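Shelf and Stores Helper, part-time – Onmont, Edthorpe

We're looking for a friendly, steady person to join us at Onmont and help keep our storeroom in good order. It's a small place and we're rather fond of it, and we would love to find somebody who enjoys the quiet satisfaction of a shelf where every tin faces the right way (there are more of us than you'd think).

The work is mostly what it sounds like. Goods come in from Ferreira and from the Skastness depot, and they need unpacking, checking against the delivery note and putting away. We carry 1,125 lines at present, from soup and shampoo to string, and each of them has its own spot and its own code on our list. You'd be reading barcodes, peeling off old stickers where they'll come away, setting aside anything dented, and telling us when something is running low. In between there is sweeping up, flattening boxes and making the tea, which we all take turns at. 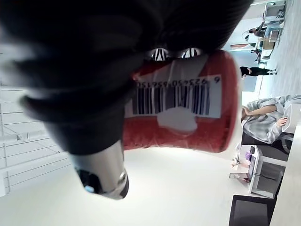
Stock check: barcode showing, white patch like a peeled sticker below it.

You don't need to have done this sort of job before. We'll show you how the list works, and you'll have one of us beside you for the first 2 weeks, or longer if you'd like that – we would much sooner answer the same question five times than have you worrying over it. A good eye for small print helps, as some of the numbers on the labels are tiny, and so does a bit of patience on delivery mornings, when everything seems to arrive at once!

Hours are 10 a week, spread over three mornings, starting at half past eight. There is some lifting, though we keep the heavier things low down and there's a trolley. We'd like somebody to start in March if possible, but do get in touch even if that doesn't suit.

To apply, send us a short letter or an email telling us a little about yourself and why you'd like to come. No forms, and please don't fret over the spelling. You're also very welcome to call in any morning before eleven and have a look round first. Please quote job number 62.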